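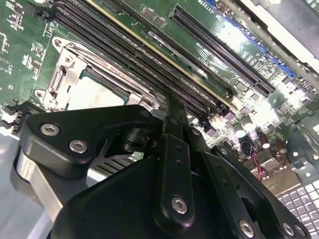
Premholm Computer Reuse Project
Progress report, 2018-04-09

Hi everyone at the Sethi Fund,

I promised you something short this time, so I'll try! The big news is that we've moved. The old unit on the Corko estate had a leak over the packing area all winter, and I was getting very tired of shuffling boxes around. The new place is drier, has a proper loading door, and costs us a little less each month (the lease is attached, along with the insurance papers you asked for).

Since the grant started we've taken in 1,059 desktop computers and sent 234 of them out to families, fully set up. Another 121 are wiped and waiting for keyboards. I know the gap between the first figure and the other two looks awful. A lot of what came in from the Vollex office clear-out was older than we'd been told, and most of it is only good for parts. I should have asked for a list before saying yes to the whole truckload, and next time I will.

The evening classes are going really well. We run 2 a week now, one for total beginners and one for people filling out job applications, and the second one is packed. People keep asking for a session on spotting scam emails, so I'd love to add that before summer if the budget allows.

On money, we're under on transport and over on hard drives. I'd like to move the leftover transport money across, if you're okay with that. A quick yes by email is plenty.

Still to do before the June report: the website, the donor thank-you letters (late, sorry) and a second sign for the loading door, as drivers keep going next door.

Thanks again for sticking with us!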